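27th October - chores bench, desk tidy task

Marker into the mesh cup, in sim. Second week on it. Writing this up long because the summary for Holtwood has to come out of it.

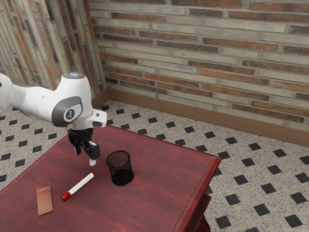
Duyên Văn read the last entry and thinks I am asking the wrong question. Putting a pen in a cup is not a chore, she says, and a machine that can do it 500 times hasn't tidied a desk once. Her view is that we should score the whole desk or drop the word "chore" from the title.

I agree with half of that. The title stays for now, but I have added a line to the plan for a whole-desk score and we will see what it looks like next to the single-task one. I expect it to look bad.

Setup today

Same room and same red table as before, cup upright and empty at reset, marker lying on its side. The flat tan piece stays on the table as a distractor. Physics settings are as Zdeňka left them after the June rework, apart from the friction on the fingertip pads, which I put back to the old value. The higher one was hiding bad grasps. A marker held by its last half inch should slip, and it wasn't slipping.

Start pose of the marker is now drawn at random within the reachable part of the table, any heading. The cup moves too, but less. I kept it away from the table edges.

Runs

Morning block was 182 trials with the Rundora planner, one attempt each, no retries. A trial counts if the marker ends up in the cup and the cup is still standing. Result: 142 good, 40 failed.

I went through all the failures by hand. It took until lunch.

- 20 dropped on the way to the cup. Nearly all of these were grasped close to the cap end, so the marker swung when the wrist turned.
- 11 hit the rim. The marker was held well enough but came in at too flat an angle.
- 6 tipped the cup over.
- 3 never closed on the marker at all. The planner timed out above it.

The rim failures bother me most. The opening is wide compared with the marker and a child would get it in without looking. The trouble is that the planner treats the held marker as if it were always centered in the grip, and it isn't. When it is off by a finger width the far end goes somewhere the planner doesn't know about. Zdeňka Ondrejka raised this in June and I said it would wash out with enough trials. It didn't.

Afternoon: changed the grasp choice so it prefers the middle of the barrel, and added a short upward pause after the lift so the pose can be read again before the move to the cup. Only had time for 20 trials. 18 good, one drop, one rim hit. Too few to say much, but it is going the right way. The pause costs a bit over a second per trial and I can live with that.

Also tried it with the cup lying on its side at reset. This isn't in the plan, I was curious. It has no idea. It goes to the place where the opening would be if the cup were upright, lets go, and reports success. Stopped after five.

That last point belongs in the summary. The success report comes from the planner's own belief and not from the state of the table. In sim I can check it against the real positions, so the numbers above are fine. On a kitchen counter there is no such check, and someone comes home to a marker on the floor and a log that says the job is done. Need a separate check that looks at the table afterward.

On the question itself

If somebody from Holtwood asked me today whether a machine can tidy a desk, I would say it can do this one piece of it, slowly, when the cup is standing and the marker is where an arm can get at it. The shop-floor version looks closer to me. At Đàm they want loose markers put back in holders at the end of a shift, the holders are bolted down, and the benches are all the same height. That takes away the tipped cups altogether. The home version keeps every problem we have and adds more - cords, paper, cups half full of something.

Duyên will say that is the same as her point. Probably so.

Told the Zarnulthorpe people they can have the morning logs, not the afternoon ones, until there are more of them.

To do

- Full 500 overnight with the mid-barrel grasp and the pause. Same seeds as this morning for the first 182.
- Pass the measured marker pose to the planner in place of the assumed one. Ask Zdeňka where it gets set, I looked and couldn't find it.
- Cup on its side as its own task. It needs a regrasp and we don't have one.
- After-the-fact check on the table state. Start simple: is the marker inside the cup volume, yes or no.
- Whole-desk score. Duyên to write the first draft, she has offered.
- Disk on the sim machine is filling up. Delete the June videos once Zdeňka says she has her copies.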